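Home help > Storage and tidying

Snack drawers keep sliding open and the top one catches. Worth saving?

Posted by Latifa El Ouafi
Viewed 2,763 times

I have a small plastic drawer unit, two drawers one on top of the other, in the smoky brown see-through plastic with white handles. It came as part of a Bidach set and I use it on the table for sweets, biscuits and the odd packet of crisps. The shop has stopped doing that colour and I would like to keep it going.

The top drawer catches when I push it back in. It goes most of the way and then stops, and if I lean on it the whole unit moves across the table. The bottom one is fine. I have washed both of them twice and there is nothing stuck on the outside that I can find. 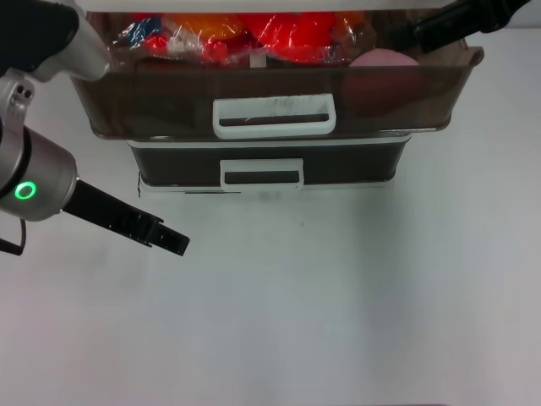
My own guess was that the unit had warped, because it spent most of August on a sunny windowsill. My sister thinks I have simply put too much in it. The top drawer is the one with everything in crinkly wrapping, the orange and red ones and the blue and white packet, and I do fill it until no more will go in. But it has always been that full, and it only began catching after the summer.

Is there a way to check for warping without taking it all to bits? And if it is the drawer, is it safe to rub candle wax on the runners when there is food in it? I don't want the biscuits tasting of candle.

Meenakshi Murthy
Accepted reply, 198 people found this useful

Check the filling before you blame the sun. Wrapped sweets settle when you first put them in and then spring up again as the drawer moves. One stiff corner of wrapper standing above the rim is enough to stop it. Take everything out and slide the drawer in empty. If it runs freely, there is nothing wrong with the plastic.

If it still catches when empty, take it right out and put it upside down on a flat table. Press each corner in turn. A warped drawer will rock. Then look into the space it came out of and feel along both sides with a finger. On mine there was a crumb of hard toffee at the very back, where washing the drawer would never have reached it. 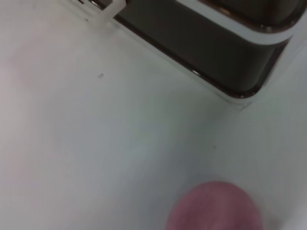

Clips are the other thing to look at, if your unit has them. On some makes the case is held together with small plastic ones and they work loose. Push them in with your thumb until they are level — don't use a screwdriver, as they snap. I lost one that way on a Twal unit and the case has leaned ever since.

As for wax, leave it. A wipe with a dry cloth is usually enough, and if you must use something, a very small dab of cooking oil on kitchen paper, wiped off again, will do. Nothing scented.

I would also move the bulky packets out altogether. I keep the day's sweets in the small drawers and everything else in one big open bin next to them. Mine cost 300 dirhams, which I thought was a lot, but it has taken the strain off the drawers.
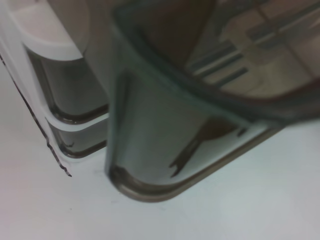
Large smoky bin beside a white drawer unit.

Flat packets go in first and the round or awkward ones on top. If you can see through the side you don't need labels, though I did put one on for my mother-in-law.

batport_9

just buy a new one, Idari do them cheap. mine stuck as well and I binned it. plastic goes funny in the sun and you won't get it straight again, I tried hot water and it came out worse

Latifa El Ouafi

Thank you both. I emptied the top drawer and it slid in without catching, so my sister was right and I have told her. It doesn't rock on the table either. I have taken out the big packets and will find a bin for them.

One more thing, as I am now looking at bins. The see-through ones in the shop had quite a thick edge round the top and I wondered if that makes them awkward to lift when full. I would be getting it down from a shelf most evenings, usually with one hand. 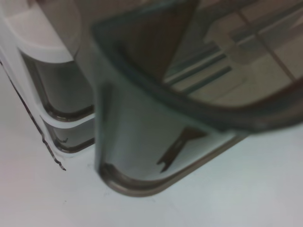
Meenakshi Murthy replied that the thick edge helps, as it gives your fingers something to hold, but that she would still use two hands for a full one and keep it on a low shelf. She added that it was worth running a thumb along the rim in the shop, as cheaper bins can have a sharp line left on the underside.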